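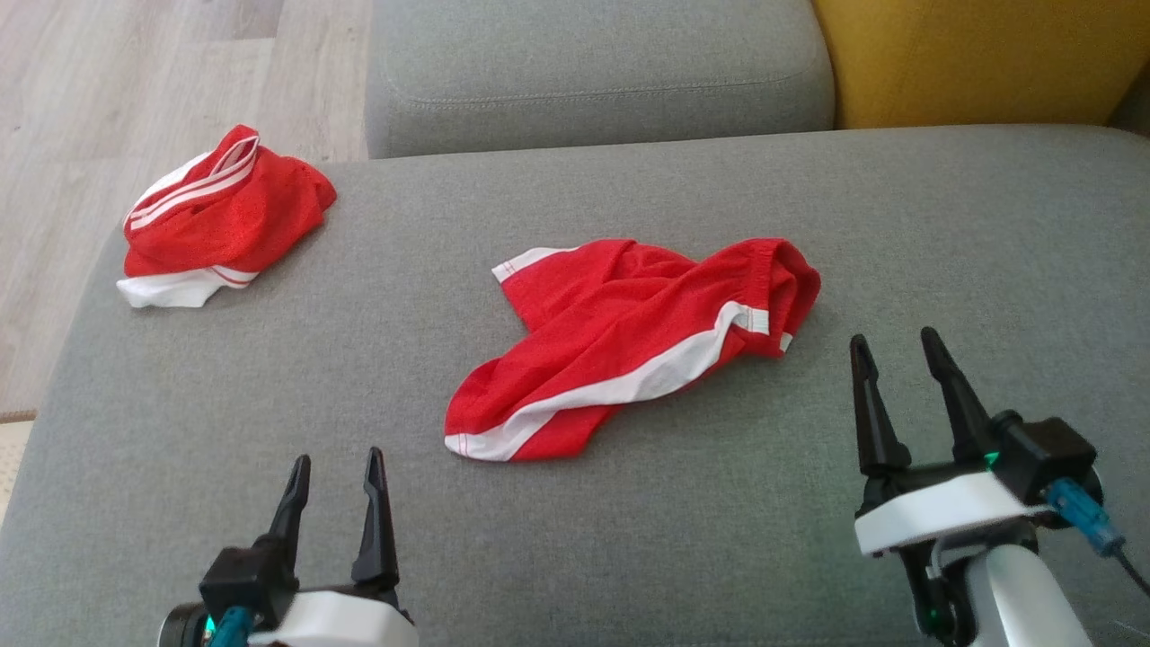

Ticket 1715: Rirex washer-dryer stops in the dry stage, shows F5

Print this page | E-mail this page

Status: closed
Opened: 2024-07-22
Product: Rirex washer-dryer, built-in model
Supplied by: Treloar
Site: ground-floor flat, Jiketti Court

Fault as reported

The machine washes and spins normally. In the dry stage it heats for a few minutes, goes quiet and shows F5. The door stays locked for a while and then releases. Turning the machine off at the wall clears the code, but it comes back on the next load. The tenant has had two mixed loads fail this way and one load of towels. Wash-only programmes are fine.

The machine is under the kitchen worktop behind a cupboard door. It was fitted when the kitchen was done and has not been moved.

First reply from support

F5 on this model means the drying air went over its limit and the control board cut the heater. It does not by itself mean the heater has failed. The usual causes are fluff in the air duct, a low water supply to the condenser, too much in the drum, or a bad reading from the sensor.

We asked the tenant to do the following:

1. Clean the drain filter behind the kickboard.
2. Check that the cold tap on the supply is fully open.
3. Run the dry programme with the drum empty and note when it stops.
4. Run it again with a small load and the cupboard door open.

Tenant's results

Filter had a hair grip and some grey sludge in it. Cleaned and refitted. Tap was only half open and very stiff – now fully open.

Empty drum: ran for the whole programme, no code.

Small load, cupboard door open: stopped after a short time, F5 again. The load was sports kit and a couple of tops, all of which had gone through the wash without trouble. The final spin sounded slow.

Second reply from support

The slow spin is worth following up. If clothes go into the dry stage with too much water in them, the machine keeps the heater on for longer and the duct gets hot. We asked which wash programme had been used. It was Delicates, which spins at 400 on this model. The tenant had picked it for the first failed load and the dial had been left there since.

Asked for another small load on Cottons with the spin set to maximum, then the dry stage straight after.

Result: dry stage ran for much longer than before. F5 came up near the end. Better, but not fixed. 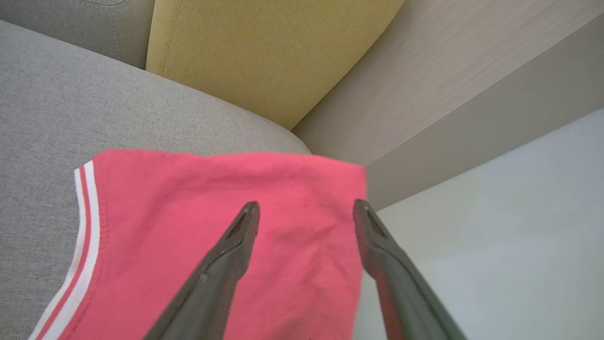 Visit notes

Machine pulled forward. Supply hose was not kinked. Drain hose was pushed a long way down the standpipe, so it was raised and clipped.

Top panel off. Heater element tested and reads as it should for a 2000 watt part. Sensor reading moved evenly when warmed by hand. Both left in place.

Air duct opened. There was a thick mat of fluff across the inlet to the fan and more packed round the bend. Removed by hand and with a narrow vacuum nozzle. The fan turned freely afterwards. The duct seal had gone flat on one side – replaced with a new Nelalley seal from the van.

Test load taken through a full wash and dry on Cottons. No code. A second load was run by the tenant the same evening, again with no code.

Cause

Blocked air duct, made worse by the low spin speed and the half-closed tap. No electrical fault found.

Advice given

Use the highest spin the care labels allow before drying. Items that need the Delicates programme should be hung up instead. Keep the dry load to half a drum. Run the fluff rinse listed in the handbook once a month, with nothing in the drum.

Closed after one week with no further reports.

Comments

Comment 1
Same code on ours, and it was the tap. The plumber had used an isolating valve with a tiny screw slot and it was hardly open. Worth looking at before taking any panels off.

Comment 2
Does the fluff rinse need detergent? The handbook doesn't say.

Comment 3
In reply to the above: no detergent. I did put some in the first time and it foamed for ages.

Comment 4
My machine is the older one and the duct cover has an extra screw under the label at the back. I nearly snapped the cover finding that out. Also the seal part number is different, so check with Treloar before ordering. Mine took a week to come.

Comment 5
Paid 200 for somebody to tell me the heater had gone. New heater, same F5. Wish I had read this in July.

Related tickets

Rirex washer-dryer: door will not release after drying
Rirex washer-dryer: burning smell on first use
Nelalley door seal: which size to order
Slow fill on a cold-only supply
Drum light stays on after the programme ends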